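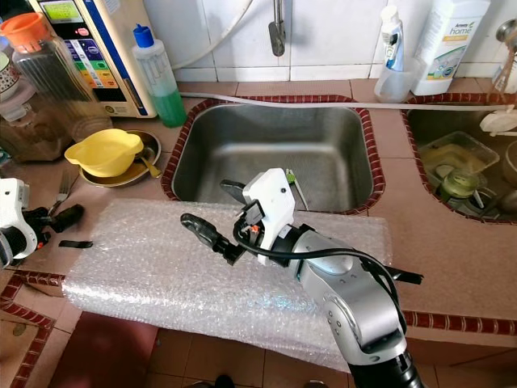
Home | Arms | Grippers | Spare Parts | Contact

Category: Grippers & End Effectors > Service Kits

Giduvari G2 Finger Replacement Kit

Replacement kit for the Giduvari G2 two-finger gripper, used on single-arm and paired-arm Clusstead stations. Part no. 3215. Each kit does one gripper, so order 2 for a paired station.

In the kit: black fingers (left and right), mounting screws, one cable clip and a hex key.

Fitting: Park the arm clear of the work surface and switch off at the controller. Unplug the gripper cable at the housing. Take out the old screws and slide the fingers off. Wipe the rails with a dry cloth. Slide the new fingers on, tighten each side a little at a time, and clip the cable back with enough slack for the wrist to turn fully. Run the homing routine before going back to work.

Care: Check finger screws every 32 hours of running. Change fingers at 3000 hours, or sooner if the tips are bent. For work near sinks, dry the housing and the connector at the end of each shift. Do not use spray cleaners on the wrist.

Does not fit the older Tirnance mount.

Last updated: 04/06/2018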